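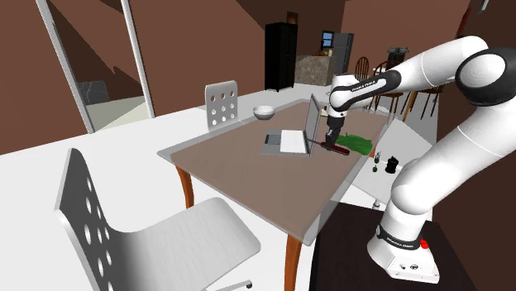 Care of stage furniture and hand properties: workshop notes for hirers

The Skudach Theatre Store lends furniture and hand properties to amateur and school companies throughout Merthorpe and Ollomden. The store holds 396 pieces of furniture, most of which are used by several companies in the course of a year, and the following notes are intended to keep them in sound condition between productions. Domestic plays call most often for a rectangular dining table, as shown, and this is also the item most frequently returned with damage to its top. Hirers are asked to read the section on surfaces before the first rehearsal.

Surfaces

Wipe table tops with a well-wrung cloth after each performance and dry them at once. Do not use spray polish. It leaves a shine that catches the lanterns, and it makes plates and glasses slide. Where a top must look duller under light, a thin coat of paste wax, buffed and left overnight, is usually sufficient.

Stage drinks should be mixed from cold tea or diluted fruit squash. Blackcurrant stains and is not permitted on hired pieces. Marks left by tape may be removed with white spirit on a soft rag, after first testing the underside.
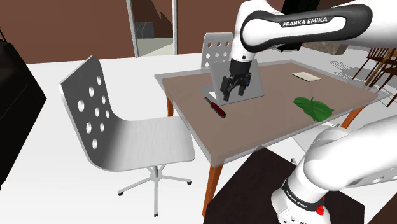 Rectangular table placed at an angle to the room.

Placing and marking

A table set square to the front of the stage hides whoever sits with their back to the audience. Turning it a little opens the view from the side seats. Mark the position of each leg with a short corner of cloth tape, using a different colour for each act. For a table 182 cm long, allow a clear passage of 82 cm on any side where actors pass carrying trays.

Lift tables by the frame and never by the top. Two people should carry any piece longer than a door is wide. Felt pads are supplied in a bag tied to one leg and should be returned in it.

Knives and kitchen tools

Blades must be blunted before they come into the rehearsal room, including those that are only to be laid on a table. Run a flat file along the edge, round the point, and finish with fine wet-and-dry paper. Loose handles should be reset with epoxy resin and clamped for a full day. Keep all such items in a lined box, with a list inside the lid, and check them in and out at every performance.

Repairs

Hirers should not attempt to glue broken joints. Label the piece, keep any splinters in an envelope and return both to the store. The Manríquez workshop carries out all joinery repairs and is closed during August.

Notes revised 13th March.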